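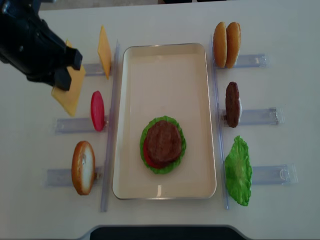 The Kalum Lake Road Association met at Dhillon Hall with 11 households present, which is enough for a quorum under the bylaws. The chair opened the meeting and the minutes of the July meeting were read and approved with one correction: the culvert discussed under old business is the one at the Zavska Road turn and not the one by the boat ramp. The first item carried over was the food for next summer's picnic. It was agreed to keep burgers and to build them the way shown in the picture, with the lettuce on the bottom, then tomato, then the patty, and a square slice of cheese to go on after that. People who want no cheese can say so at the table. Buns and drinks will be ordered the same way as last time. The person who does the ordering asked for head counts by mail or phone, and asked that they not be left on the bulletin board, where two of them got rained on.

Road report. The grader made one pass in the fall. The stretch between the mailboxes and the second bend held up well. The hill past the second bend did not, and there is a washout on the left side going up. Gravel was put down there but has already moved. Owners on the hill asked for a crown in the road so the water goes to both ditches. The contractor has said he will look at it once the ground is firm in the spring. Until then the washout will be marked with stakes and reflectors.

Money. The balance in the road account is $1,183 after the grading bill. The gravel bill has not come in yet. Dues notices went out with the wrong return address on the first batch, and a second batch was sent. Anyone who mailed a check to the old box should call and ask if it was received. There was a question about a late fee. The bylaws allow one, but it has not been charged before, and the feeling of the meeting was to leave it alone this year.

Snow removal. Plowing will start at 3 inches. The plow driver asks that cars be kept off the turnaround overnight when snow is expected. He also asks that nobody push snow from a driveway across the road, as it freezes into a ridge and catches the blade. Sand barrels are at the foot of the hill and at the Zavska Road turn. Please put the lids back on.

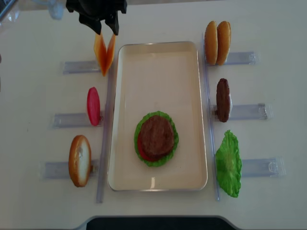 BREMGATE, 2 December 2025

The meeting went on to the letter from the Bremgate township office about the culvert. The township will pay for the pipe if the association pays for the digging and the fill. A motion was made to accept and to ask for the work to be done before the spring melt if possible. There was discussion about whether the road would be closed while the pipe is put in. The township says one lane can be kept open for most of the job but that there will be a full closing for part of one day. Owners past the turn want notice ahead of time, and one asked that the fire company be told too. Both requests were added to the motion. Motion seconded and carried, 10 in favor, one opposed.

Speed on the road. Delivery trucks are still coming down the hill too fast. The sign that was knocked over has been put back up with a longer post. A request for speed bumps was turned down again on account of the plow. A second sign at the mailboxes was talked about and put off until a price is in hand.

Trees. A dead ash is leaning toward the wires above the boat ramp. The power company has been called and gave a ticket number, which is posted inside the hall door. Owners are reminded that trees on their own lots are theirs to deal with, including any that come down across the road. 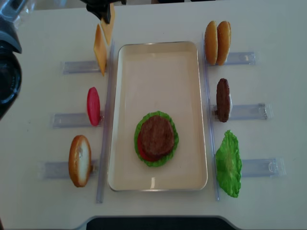 Burger on the tray, with lettuce, tomato and patty; two slices of yellow cheese stand beside it.

New business. The hall needs a new outside light and the switch by the kitchen door sticks. Both will be fixed before the next meeting. The long table with the bad leg is not to be used for food. A request to rent the hall for a birthday party was approved at the usual rate.

The dog complaint was withdrawn.

The next meeting will be held in the spring once the road is fit to drive, and a notice will be mailed. Meeting adjourned.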